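Vasconcelos Laundry Notes
@vasconcelos_folds
2019-12-16

1/ People ask me every week if a machine can fold the laundry already. I work with clothes in Nallotville for many years, and I read all I can find on this question. I will try to give a fair answer in a few posts.

2/ Washing is solved. Drying is solved. Between the dryer and the drawer, almost everything is still hands. I find this strange, but when you look closely at the work you understand it.

3/ A plate has one shape. A pair of jeans has a new shape each time you let it fall. The machine must first find out where the waist is, and sometimes the waist is under a leg, or inside out.

4/ In October I saw the Firnisard folding cabinet at a trade show. You clip the shirt on the front by yourself, and the cabinet does the rest. It was good with shirts. For jeans the seller told me "not yet," and I respected him for saying it.

5/ I wrote down the time for my own hands: 8 seconds for one pair of jeans, if the pair is already flat on the table. The cabinet needed much more for one shirt, and I did not count the clipping.

6/ Then there is the price. The smaller model was $2,314 without delivery. For a family this is too much. For a shop like ours, maybe, if it could take trousers also.

7/ The other way is to use two grippers, like two hands, and to learn the folding from people. I have more hope for this one. The Pumo newsletter had a long article about it and I have read it 2 times, with a dictionary.

8/ Jeans are a hard test, in my opinion. The cloth is heavy, the waistband is thick, and if you pinch only a little of it, the weight of the legs pulls it away from you.

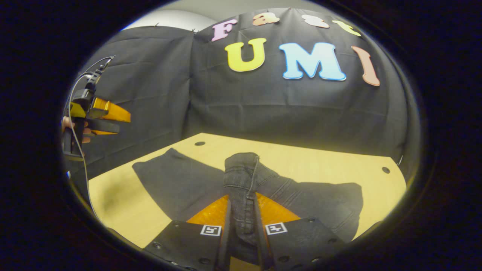
Dark jeans on the table, waistband between the two black fingers. The other gripper is still in the air.

9/ My own habit is to begin at the waistband too. When I have it well, the legs will follow. I learned this from my aunt and I never saw it written in any manual.

10/ So, can machines do it yet? Shirts, slowly, with help. Towels, yes, I believe so. Jeans from a full basket, I would not pay for it today.

11/ Fitted sheets I leave out of this discussion. I cannot fold them well myself.

12/ If somebody here has a folding machine in a small shop, please write to me which one, and how many pieces it does in 4 hours. I would like to compare with our table.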